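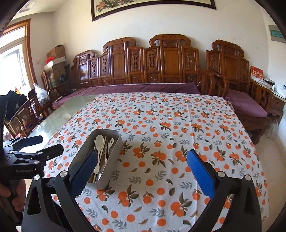

One open tray for mixed utensils of different lengths: how to lay them out so they stay sorted?

Asked by Jaqueline Ledesma in Kitchen and Dining > Storage
Viewed 2,526 times
Tags: utensils, trays, chopsticks, table setup, tablecloths

I keep the serving and eating utensils for the dining table in a single gray tray. It is rectangular with rounded corners and a raised rim, and it has no dividers. The tray comes to the table as is and goes back to a shelf afterward. There is no drawer within reach of the table, so a drawer insert is not what I need.

The contents are mixed by material and by length:

- large cream-colored plastic serving spoon, oval bowl, long handle
- smaller plastic spoons and forks
- metal forks and spoons
- flat metal server with cut-out holes
- wooden chopsticks
- thin white plastic sticks

I lay everything lengthwise. The first few carries are fine. After that the thin items work their way under the wide ones, and the chopsticks end up on both sides of the big spoon. To pull out one fork I have to lift half the bundle. The handles also lean up on the side walls and stick out over the rim, so I can't put a lid or another tray on top.

About once a week I take most of it out onto the tablecloth and start over. The usual starting point is the big spoon and the chopsticks in the tray and the rest in a pile on the right. 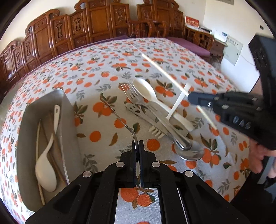

I have tried two orders. The first was by material: plastic on one side, metal on the other, wood in the middle. It looked correct and lasted until the tray was tilted. The second was by function, serving pieces at the bottom and eating pieces on top. That kept the forks accessible, but the big spoon then had to be dug out every time, and it is the piece I use most.

Secondary problem. The table has a glass-like top with a printed cloth over it. The cloth was sold as the right size and comes up short on the left side. When I drag the tray, the cloth goes with it. It also has fold creases on the right half that ironing has reduced without removing. I mention it because the tray sits partly on a crease if I move it to that side, and light pieces roll.

Constraints: I want to keep this tray. I would accept loose dividers or a liner. I don't want anything glued. The usable inside width is close to 200 mm, measured at the bottom.

1. Is there a standard order for mixed lengths in one open compartment?
2. Do dividers help if the pieces are longer than the divider?
3. Can the cloth be stopped from sliding without taping it to the glass?

2 replies, plus comments

Aurelio Cuautle
Marked as accepted by the asker

I set up side stations for a catering kitchen in Arriaga, and an undivided tray is most of what we use. Your numbers first, then some notes.

1. Order. I don't know of a published standard. What works is sorting by shape of the cross section, and only then by length. Flat and wide pieces hold position by their own footprint. Round and thin pieces have no position of their own and will move into any gap. Your list splits like this:

Flat or wide: metal server with holes, big serving spoon.
Curved, nestable: forks, small spoons.
Round or thin: chopsticks, white sticks.

Load the tray in this sequence:

a. Thin pieces go first, on the floor of the tray, against one long wall. Bundle them. A silicone band or a strip of cloth tied once is enough. An untied bundle will not survive a carry, whatever you put next to it.

b. Metal server next, flat on the floor, beside the bundle. It blocks the bundle from rolling toward the center.

c. Forks nested in forks, spoons in spoons, all bowls and tines toward the same end. Metal nests with metal, plastic with plastic. The two materials have different curves in the neck, and a mixed nest opens up as soon as it is bumped.

d. Big plastic spoon last, alone, on the wall opposite the chopsticks, bowl at the far end, handle toward you. It is the piece you reach for, so nothing goes on it.

On handles leaning over the rim: this happens when a piece is longer than the inside length, or when it has been pushed up by something under it. Check which one you have. Put each long piece in the empty tray by itself. If it lies flat, the cause is stacking, and the order given here will fix it. If it doesn't lie flat alone, it can go on the diagonal, but only one piece can do that before the rest of the space is lost. Two diagonal pieces belong in another container.

Handles that have a hanging hole are a separate case. Thin sticks find their way into the hole. I keep those on the outside with the hole past the end of the sticks, or hang them up and leave them out of the tray.

2. Dividers. Yes, they help, even short ones. A divider only has to hold the piece near its widest part and once more along the handle. For 200 mm of width I would use one divider, placed to leave a narrow channel for the sticks. Two dividers give you three channels of 65 mm or so, and a large serving spoon bowl may not drop into that. Measure the bowl first and add 5 mm.

We use the loose strips from Gistik. They are a bent L, so the foot sits under the utensils and the weight keeps it upright. Any L-shaped strip will do the same. Avoid the spring-loaded type. Those push on the walls, and on a tray with rounded corners they creep toward the corner and let go.

3. Cloth. See what Araceli writes. I only know the version with clips, and a clip on a glass edge is not something I'd recommend.

One more item. Put a liner on the tray floor. Perforated rubber shelf liner, cut small enough to stay clear of the corner radius. If it climbs the corner it will lift on that side and everything slides the other way. Wash it with the tray. In our case the liner made more difference than the divider did.

Comments on this reply

Jaqueline Ledesma: Tested the long pieces one at a time as described. They all lie flat, including the big spoon, so the cause was stacking. With the sticks tied and the server beside them the handles are below the rim. I have not bought a divider yet.

Imelda Malabanan: Would you put the forks tines up or tines down when nested?

Aurelio Cuautle: Backs down, so they rest the way they would on a table. Turned over they rock. If the tray is used for self-service, turn the whole group so people meet the handles first.

Imelda Malabanan: OK. I have the Arkmont tray with a sloped floor and they slide to the low end in either case.

Aurelio Cuautle: Liner. Or shim the low end of the tray.

Araceli Quintero

Only answering the tablecloth part.

Glass gives cotton almost no grip. Dragging a loaded tray moves the cloth because the tray has more friction with the fabric than the fabric has with the glass. You need to raise the friction underneath. Options, in the order I would try them:

Table pad or felt underlay (the kind sold as molleton). Cut it a little smaller than the tabletop. It also cuts down noise. Cost is moderate and you can wash it. Check that the backing is the rubberized kind. Plain felt on glass slides too.

Open-mesh non-slip mat, the same type as rug underlay but thinner. It works well, but the mesh shows through a thin white cloth, and some of the cheaper mats leave a pattern on glass if left for months in a sunny room. Lift it now and then and wipe the glass.

Hem weights or clips. They stop the cloth from blowing around outdoors. They do very little against dragging.

As for the short side: measure the cloth again after a wash. Cotton that has been washed warm can lose several percent of its length. If it is short on one side only, center it before you decide it is too small. On a printed cloth it is easy to center the pattern and not the fabric. If it's short on both sides once centered, use it as an overlay on top of a larger plain cloth, and then the edge looks intended.

Creases: iron from the back with the fabric still damp, steam on, then leave it flat until it is completely dry. Folding it warm puts the crease back in. For storage, roll it on a tube. Mine is from Grudano and has been on a tube since October with no lines in it.

And lift the tray. It can't weigh that much.

Comments on this reply

Elisa Pellegrini: Seconding the tube. For a long table use two tubes taped end to end, otherwise the overhang picks up its own crease.

Jaqueline Ledesma: Centered it. It was 2 cm short on each side, so the left gap was mostly my placement. I'll look at the rubber-backed pad.

Elisa Pellegrini: Get the pad before you cut the tray liner. If the tray stops moving on the table you may be able to skip the liner.

Aurelio Cuautle: Disagree, those are separate problems. The pad stops the tray moving on the table. The liner stops the pieces moving in the tray, and most of that happens during the carry.

Related threads
Storing chopsticks of different lengths together
Removing mesh marks from a glass tabletop
Loose dividers for trays with rounded corners
Slotted servers: flat or hanging?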